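Robot Project Class, Handout 6: What the Arms Can and Can't Be Said to Do
October 21, 2023

Read this before you book time on the rig. It replaces the handout from July, which was too kind to everybody, me included.

The July handout said that by the end of the course your group would have "a robot that can set up a home network". I wrote that sentence and I'd like it back. What a group can have by the end of the course, if it works steadily and keeps its notes in order, is a pair of arms that does one part of one cable job more often than it fails. That's worth having. It's also a good deal less than the July sentence, and most of this handout is about the gap between the two.

1. The task

Each group picks one of these and sticks with it:

Curkelier task: pick up a loose cable end and bring it to the router port.
Kanaan task: hold a cable with one arm and pass it to the other.
Platham task: clear the cables to one side and leave the middle of the surface free.

The names are just the group names from the first year we ran this, and they've stayed. Platham looks like the easy one. It's where most of the bad claims come from, so don't pick it for a quiet term.

Cables are awkward things to study. A block stays the shape it was when you put it down. A cable has a new shape every time, and when you pull one end the other end may move, or may catch on a different cable and move that as well. The plug is small, it has a right way up, and the arm's fingers are large next to it. Before you write any code, spend ten minutes picking up a plug between two rulers. You'll drop it, and you'll learn where.

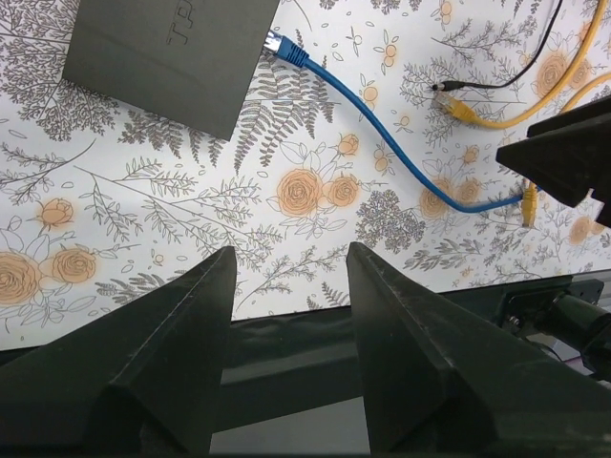 Wrist view, left to right: router, blue cable, yellow plug beside the blue cable's end.

Now look at that right-hand side again and ask what your program would have to know. The blue end and a yellow plug are next to each other, and the other arm's finger is over the top of them. There's a black power cable with its own barrel plug just above. A person sorts this out without noticing. Your program has to be told, or has to have learned, which of these is the one it was asked for, and it has to go on knowing while the second arm is in the way. If your write-up says "the robot finds the cable", I'll ask you which cable, and from which camera.

The printed surface is staying. Every year a group asks for plain white, and every year the plain white results are better and tell us less. If your method gets confused by ferns and roses, put that in the report. It's a result.

2. What counts as a try

A try starts when the arms leave the rest position and ends when they're back in it, or when somebody presses stop. Pressing stop is a failure. Nudging a cable with your finger is a failure too, and so is "it would have got there". Write it down, reset, go again.

Each group does 100 tries on its final version, with no changes to the code between the first and the last. People hate this rule. The reason for it is the Gumuldale demo, which older students will have heard about. Gumuldale was a team project with a very handsome video: both arms moving together, cable goes in, music. When we asked for the log, the team had kept one, to their credit, and the arms had managed 58 good tries out of 100. There is nothing wrong with 58. I'd have been pleased with 58. But the video had been shown to visitors for weeks by then and no figure had come with it, so everyone who saw it went home believing the job was done.

So: the figure goes on the first slide, before the video. If there's no figure, there's no video.

You should also say what you did between tries. Did you put the cable back in the same place each time? If you did, you've tested whether the arms can repeat a movement, and they can, they're motors. Throw the cable down from above and leave it how it lands. Some of those starts will be nasty. They count.

3. Two arms

The usual argument for two arms is that people use two hands. I'm not convinced by it. People also have skin, and can feel a plug turning between finger and thumb. Our grippers have hard fingers, and anything your program knows about slipping it has to work out some other way.

Two arms do help with the Kanaan task, obviously, as you can't hand something over with one. For Curkelier I'd like each group to try the job one-armed first and record how it goes. If the second arm then improves the figure, good, you have something to say. Last year one group found that it made matters slightly worse – the arms spent much of their time keeping out of each other's way – and that was the best report I marked.

The middle of the surface is where both arms can reach, so it's where everything interesting happens and where they knock together. Plan your movements so that only one gripper goes in first, and decide which. "Whichever is nearer" sounds clever and has cost more groups more afternoons than any other line of code in this course.

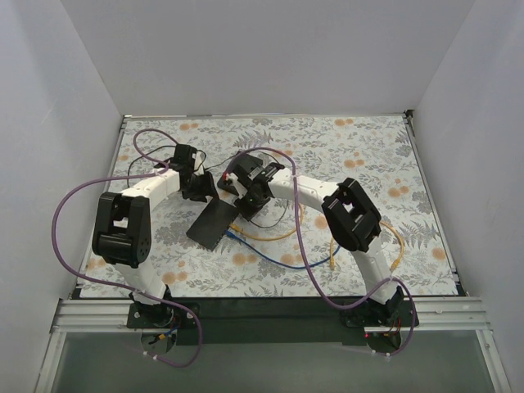 Give yourself room on the way out as well. Groups put great care into how the arms arrive at the middle and then send both of them home at full speed, in whatever order the program happens to finish. Start slow. Keep a hand near the stop button and keep your other hand outside the walls.

Check the arms' own cables before each session too. They need enough slack for the full reach, and slack has a habit of ending up where the gripper is going. More than one "learning failure" has been an arm tugging at its own wiring. I now ask about it before I ask about anything else, and I'd like you to have an answer.

4. The word "learned"

If you train from demonstrations, somebody in your group will steer the arms by hand and the program will copy. Please don't write that the robot "understands" the task, or "wants" the plug, or "decided" to let go. Write what went in and what came out. How many demonstrations, who gave them, how different they were from one another. If one person gave all of them, swap and do some more, or you'll have a careful copy of one person's habits.

Test on something it hasn't seen. The least I'll accept is a cable of another colour and the router turned round. Expect the figure to drop. If it doesn't drop at all, be suspicious and check that you really loaded the new test and haven't run the old one again (this has happened).

5. What to hand in

The log of all 100 tries, in order, with failures marked and a few words on each.
2 pages of writing, no more.
One video of a good try and one of a bad one, the same length.
A list of anything you changed on the rig, including the lights.

Marks go to the log first and the writing second. A group with a low figure and an honest account of where the tries went wrong will do better than a group with a high figure it can't explain. Bring your draft log to the next session, even if it only has six lines in it.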